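大家的玛德琳到底冷藏多久？顺便聊聊肚脐

烘焙闲聊区 > 法式小点

糖霜阿姨
楼主

各位好，潜水很久了，第一次开帖，话有点多，先给大家倒杯茶。

我家老大今年十一月要带点心去学校，她点名要玛德琳，就是那种贝壳形的、背上鼓个小肚子的。我做蛋糕做了好些年，戚风、磅蛋糕、布朗尼都还拿得出手，偏偏玛德琳一直做得不上不下。味道是好的，家里人抢着吃，可那个肚脐眼时有时无，有时候一盘里头一半鼓一半平，看着像两家店买回来的。

我的配方是从一本旧书上抄的，书是托朋友在二手摊上找到的，作者叫 Perrine Royer，讲的都是她外婆家厨房里的东西，文字特别亲切，就是步骤写得很随意，动不动就“放到凉快的地方歇一歇”。歇多久？多凉快？她老人家一个字没写。

配方如下，大家帮我看看：
鸡蛋 两个
细砂糖 90克
低筋面粉 100克
泡打粉 3克
无盐黄油 100克
蜂蜜 一小勺
柠檬皮屑 一个柠檬的量
盐 一小撮

做法就是蛋和糖搅匀（不打发），筛入粉类，再倒融化的黄油，黄油温度我控制在50度。然后冷藏，入模，烤。

我想问的主要是冷藏时间。我试过一个小时，也试过隔夜，结果居然差不多，所以越做越糊涂了。

豆沙包不包豆沙
2楼

抱抱楼主，玛德琳这东西看着简单，其实挺磨人的！

我是隔夜派，坚定不移的那种。面糊放一晚上，柠檬皮的香气会跑到黄油里面去，第二天早上打开盖子一闻就知道不一样。而且面粉吸饱了水，烤出来组织细，放到第三天也不怎么干。我婆婆平时对我做的西点都是客客气气尝一口，唯独隔夜的玛德琳她会自己去罐子里摸第二个。

肚脐的话，我觉得关键在温差。面糊要冷，烤箱要热，边上先定型，中间后熟，就从中间顶起来了。

老陈在揉面
3楼

温差这个说法我同意一半。

我做这个年头不短了，以前在 Tosora 那家面包房帮过两年工（现在店已经搬了，老城区的朋友可能还记得门口那棵桂花），我们那时候每天早上要出好几盘玛德琳，面糊只冷藏两个小时，个个鼓。师傅的说法是，隔夜放久了泡打粉的劲儿会泄掉一些，鼓得反而没那么精神。所以隔夜为的是香味，肚子鼓不鼓要看别的。

楼主有没有冷藏过模具？我们那会儿模具刷完黄油撒完粉，是一起进冰箱的。

糖霜阿姨
4楼 楼主

回老陈：模具没有冰过！我一直是刷完油就放在灶台边上等着，灶台边上还挺暖和的，这么一说我自己都觉得不太对劲了。

回豆沙包：你婆婆这个反应太可爱了，我家老爷子也是这种人，不夸你，但是你转个身盘子就浅了一层。

再补充一下我的情况。烤箱是 Stolard 的小台式，用了有些年头，上火偏猛，靠里面那一侧颜色总要深一些，所以我烤到一半会把盘子转个方向。模具是九连的不粘模，Plullis 家的，当初图它便宜，窝比较浅。 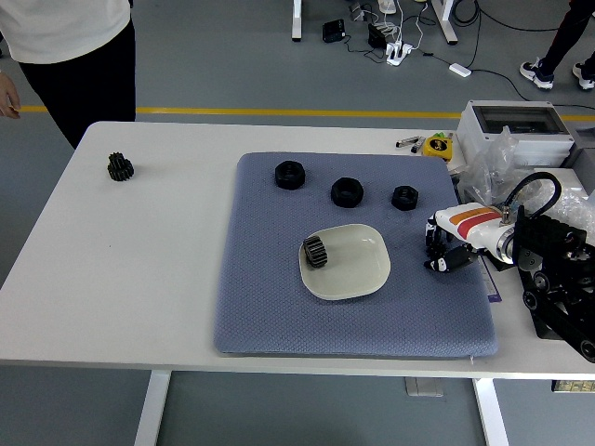
面糊我每次装到八分满，用裱花袋挤，不用勺子舀，这样大小匀称一些，桌上也不会滴得到处都是。烤的时候先220度四分钟，再降到180度烤六七分钟，看边缘有一圈焦糖色就出炉，马上脱模，侧着放在架子上晾。这一段我自认为还算规矩，如果哪里有毛病，请大家尽管说，我脸皮厚，不怕批评。

小满的烤箱
5楼

我觉得毛病可能就在中途开门转盘子上。台式烤箱本来就小，门一开热气全跑了，正在鼓的那几个一下子就没了后劲，靠门的尤其惨。楼主说的一半鼓一半平，是不是平的那一半刚好靠门？

我以前做泡芙也爱中途开门看，塌了不知道多少回，后来给自己立规矩，前面八分钟手不许碰把手，实在忍不住就去洗碗。

老陈在揉面
6楼

小满说得有道理，不过泡芙和玛德琳还是不能完全放在一起比。泡芙靠的是蒸汽撑起来，开门就塌；玛德琳过了头几分钟肚子就起来了，边也定住了，这时候快手转一下，我觉得影响没那么大。当然小烤箱另说，我用惯了大炉子，可能低估了它掉温的速度。

倒是窝浅这一点我想多说几句。窝太浅的模具，中间和边上厚度差不了多少，几乎同时熟，肚子当然起不来。深一点的窝，中间厚，边上薄，那个落差才出得来。

柚子皮
7楼

插一句不同意见，你们别打我。

我一直不太明白大家为什么这么在意那个肚脐。我在法国念书的时候，房东太太每个周末都烤，她的玛德琳有的鼓有的不鼓，她从来不在乎，她在乎的是边上那一圈要脆，里面要湿润，而且一定要当天吃。她连泡打粉都不放，全靠鸡蛋和糖慢慢打。说句可能得罪人的话，有些鼓得特别高的，切开里面气孔粗得很，吃起来像松饼。

糖霜阿姨的配方里泡打粉3克配100克粉，我个人觉得已经到顶了，再多嘴里会有涩味。

豆沙包不包豆沙
8楼

不打你不打你！不过我得替肚脐说句话，小朋友就认这个呀。我女儿班上的同学管它叫“小骆驼”，没有驼峰的人家还不要呢。楼主这回是给孩子带去学校的，肚脐还是要争取一下的。

涩味那个我同意，我自己只放2克。

糖霜阿姨
9楼 楼主

小骆驼！我要笑死了，回头就讲给我家老大听。

柚子皮说的我也听进去了，你房东太太那种做法我很想试，是全蛋加糖打到发白再拌粉吗？黄油是最后放？我怕消泡。

另外小满，你说中了，平的那几个还真是靠门的。我昨天晚上特意又烤了一炉，这回咬着牙没开门，结果里侧那一排颜色深得有点过，但是肚子确实比以前整齐多了。所以我现在的烦恼变成了颜色不匀，唉，按下葫芦浮起瓢。

柚子皮
10楼

对，全蛋加糖打到发白、提起来能留一会儿痕迹就行，不用像做海绵蛋糕打得那么足。粉分两次筛进去，用刮刀从底下往上翻。黄油先跟一小勺面糊拌匀，再倒回大盆里，这样不容易沉底，消泡也少。她的黄油是煮到微微发褐色的，有榛子味，香极了。煮的时候要盯着，从金黄到发黑也就一转眼的工夫。

颜色不匀的话，可以把烤盘往外挪一点，别贴着里壁，或者把上火调低10度试试。

面粉撒一地
11楼

看了半天忍不住注册了个号。

想请教一下各位，黄油到底多少度倒进去合适？楼主说50度，我在别处看到有人说55度，还有人说放凉到手温就行。我照着手温做过一次，面糊冷藏以后硬得像土豆泥，挤都挤不动，裱花袋还爆了，厨房墙上现在还有一块印子。

老陈在揉面
12楼

50和55没什么差别，别烫到把蛋烫熟就好。太凉了确实不好拌匀，黄油容易结成小块。

面糊硬是正常的，黄油凝住了嘛。从冰箱拿出来放十来分钟，用刮刀压几下再装袋，口子剪大一点。别使蛮力，墙是无辜的。

小满的烤箱
13楼

面粉撒一地，欢迎欢迎，你这个名字和你这个故事太配了。

我的办法是先装袋再冷藏，躺平了放，拿出来用手心焐一焐袋子就能挤。省得第二天还要从盆里刮，少洗一个盆也是好的。

豆沙包不包豆沙
14楼

先装袋这个好！我怎么就没想到，每次隔夜都是一个大盆占着冰箱半层，老公找啤酒都要搬来搬去。

顺便问一下大家模具都用谁家的，我也想换个深一点的。看到 Lozano 有一款金属的，写着加厚，就是价钱让我犹豫，127块一个，还只有八个窝。

柚子皮
15楼

那款我有，用了两年多。导热很好，边上的颜色漂亮，窝确实深。缺点是不是不粘的，每次都得老老实实刷软化的黄油再撒粉，偷一次懒就粘一次。洗的时候也别用钢丝球。

我觉得值，但是如果一年就烤两三回，那还是拿现有的模具凑合吧，钱留着买好黄油。

老陈在揉面
16楼

我跟柚子皮总算在一件事上意见一致了。好黄油比好模具要紧。

不过不粘的也不是不能用，Plullis 那种我闺女家里有一个，深色涂层吸热快，底面容易上色过重，所以温度要比配方低一点。楼主里侧颜色深，跟这个也有关系，不全怪烤箱。

糖霜阿姨
17楼 楼主

今天下午三点多开始弄的，现在厨房里还香着，赶紧来汇报。

这次是这么做的：面糊照旧，泡打粉减到2克（听豆沙包的），黄油煮到微褐色（听柚子皮的），装袋躺平冷藏两个小时（听小满和老陈的），模具刷油撒粉一起进冰箱，入炉210度，后面降到170度，全程没有开门，烤盘往外挪了一指宽。

九个里面有七个鼓得端端正正，另外两个是小土坡，也算有个样子。颜色均匀多了，边上脆脆的，榛子味非常明显，我站在灶台边连吃了两个，茶都没顾上泡。老大放学回来看了一眼，说“这个骆驼可以”，就拎着走了。

唯一不满意的是柠檬味淡了，好像被焦黄油盖过去了。下次要么换橙皮，要么柠檬皮先跟糖搓一搓。

豆沙包不包豆沙
18楼

恭喜恭喜！柠檬皮跟糖搓一定要试，搓到糖有点潮潮的、发黄，香味能翻一倍。我还是要坚持说一句，放隔夜柠檬味会更足，老陈你不要瞪我。

老陈在揉面
19楼

没瞪你。香味上隔夜是好，我从头到尾没反对过这个。要是隔夜，泡打粉可以维持3克，算是补一补泄掉的那点劲儿，涩不涩各人口味不同。

柚子皮
20楼

焦黄油配橙皮很合适，配香草也好。柠檬的话我一般配普通融化黄油，两个都太抢戏，放在一起容易打架。

面粉撒一地
21楼

我今晚也冷藏上了，先装的袋，口子扎了两道橡皮筋。请问隔夜的面糊入炉前，要不要在室温放一会儿？还是冰箱拿出来直接挤直接烤？

小满的烤箱
22楼

挤得动就直接烤，越冷越好。挤不动就焐一焐袋子，挤完把模具再塞回冰箱十分钟。橡皮筋扎两道我放心了，墙也放心了。

糖霜阿姨
23楼 楼主

面粉撒一地加油，烤完记得上来说一声，我明天早上蹲着等你的消息。我这边也准备照隔夜的再来一炉，柠檬皮已经跟糖搓上了，手指头现在香得不舍得洗。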